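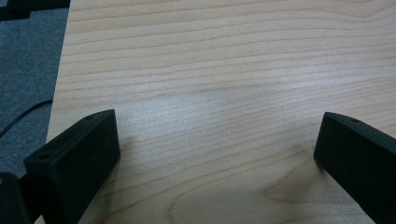
Hultbridge has been a furniture town for longer than the Lelline works has stood in it, and the works opens its finishing hall to visitors twice a year, in April and again in the autumn. I went on Oct 26, 2023, with a group of 12. The tour began at the sample tables, where the guide, Yamila Henríquez, asked us to look at the surface before she told us anything of how it was made. The grain on the pale top runs in fine, close lines for most of its width, then opens into broad arches towards one side, the pattern joiners call cathedral figure. Where the light falls across the middle the lines look fainter, and a top judged from one position only can pass inspection with a fault in that patch. Inspectors at Lelline are therefore required to view each top from two sides.

The hall is kept at 22 degrees. Tops arrive from the cutting shed on racks and are left to settle overnight. Sanding is done in three passes, the last along the grain only. Dust is drawn off through floor grilles, and the noise at that end made most of the explanation hard to follow. I would advise visitors to stand near the front.

Finishing uses a clear coat sold under the name Flastiser, applied by roller in two thin layers. A third layer was tried and dropped: it raised the sheen above what customers wanted and hid shallow scratches until the table was in use. Edges are coated separately, by hand, with a narrow pad.

Matching was the part I had come for. A large table needs several boards, and the arched figure has to be placed so that it does not stop abruptly at a joint. The Tang range, the plainest in the catalogue, is the hardest to match, as there is no border or inlay to break up the surface. Ms Henríquez gave the rejection figure for that range as 9 tops in the previous month. Rejected tops are cut down for shelving.

The last stop was the wear room. A weighted felt block is drawn over a sample 747 times, after which the sheen is measured against an untouched piece from the same board. We were shown the readings but were not allowed to copy them.

The visit took a little under two hours. Closed shoes are required, ear protection is lent at the door, and parking is on the north side of the yard. The spring date had not been fixed when I asked.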